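Shahram Hashemi: «La beca paga el tiempo que antes robábamos al sueño»

El primer titular de la Ayuda Clalaner explica en qué gastará dos años de financiación y por qué casi no la solicita 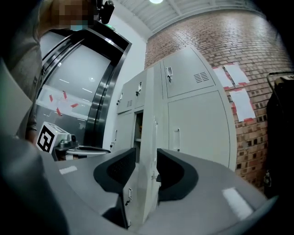

Taquillas al fondo y, en primer término, dos piezas negras enfrentadas.

Shahram Hashemi recibió la noticia en agosto, mientras corregía exámenes de recuperación. Le llamaron a las nueve de la mañana y pensó que era un problema con las actas. «Me dijeron que la Ayuda Clalaner era para mí y pregunté si podían mandármelo por escrito», cuenta. El correo llegó esa misma tarde.

La ayuda, que se convoca por primera vez, se financia con un fondo creado por la familia Shahbazi y por 356 antiguos alumnos de la escuela de ingeniería de Drulwood. Está pensada para profesores que llevan poco tiempo en plantilla y quieren abrir una línea de investigación propia. Dura 2 años y cubre una reducción de docencia, un contrato predoctoral y una partida para viajes y material.

Hashemi trabaja en compresión de datos. Su tesis trataba sobre la forma de guardar textos muy repetitivos, como las versiones sucesivas de un mismo documento, de manera que se pueda buscar en ellos sin descomprimirlos. «La gente piensa en la compresión como en meter ropa en una maleta. A mí me interesa encontrar el calcetín sin abrirla», dice.

El proyecto premiado aplica esa idea a archivos municipales. El grupo ha reunido 3.801 expedientes digitalizados, muchos de ellos con borradores intermedios que difieren en unas pocas líneas. El programa con el que los indexan se llama Kodex y lo empezó a escribir él solo, en un despacho compartido, durante su primer curso en Drulwood.

«La primera versión era mala», reconoce. «Funcionaba con mis ficheros de prueba y se caía con los de verdad. Los acentos, las fechas escritas de cuatro maneras, páginas giradas. Estuve un invierno entero con eso y no salió ningún artículo».

Fue una compañera de departamento quien le insistió en presentarse. Él creía que el comité buscaría algo más llamativo y dejó la solicitud a medias durante varias semanas. La envió el último día, a las once y media de la noche, con la memoria económica sin revisar. Tuvo que corregir después una tabla en la que faltaba el desplazamiento a un congreso.

Preguntado por el dinero, responde sin rodeos. La mayor parte irá al contrato. «Un doctorando bien pagado y con un tema claro vale más que cualquier máquina que yo pueda comprar». De la partida de material ha reservado 2.000 euros para discos y copias de seguridad – la cantidad se la discutieron, y la mantuvo – y el resto lo decidirá cuando se incorpore la persona seleccionada.

La reducción de docencia le genera más dudas. Seguirá con la asignatura de Estructuras de Datos, de segundo curso, y dejará por ahora la optativa de Teoría de la Información. «Me da pena, porque es la clase en la que más aprendo. Pero el curso pasado preparaba las sesiones de madrugada. La beca paga el tiempo que antes robábamos al sueño, y conviene decirlo así».

Sobre los donantes habla con cautela. Ha conocido a varios en un acto de la escuela y le sorprendió que preguntaran por detalles técnicos. Uno de ellos, ya jubilado, le explicó cómo se archivaban las cintas en la empresa donde trabajó. «Me dibujó el sistema de etiquetas en una servilleta. Tenía un fallo, él lo sabía, y llevaba décadas pensando en cómo arreglarlo».

Hashemi quiere que Kodex se publique con licencia libre antes de que termine la ayuda. Quedan por resolver la documentación, que es escasa, y un error en el módulo de búsqueda aproximada que aparece con consultas muy largas. También falta acordar con los archivos qué expedientes pueden mostrarse en la demostración pública.

La plaza predoctoral se anunciará en la web del departamento. Piden conocimientos de algoritmos sobre cadenas y soltura con C++. «Y paciencia con los papeles viejos», añade Hashemi, que a las cinco tiene tutoría y ya ha empezado a recoger la mesa.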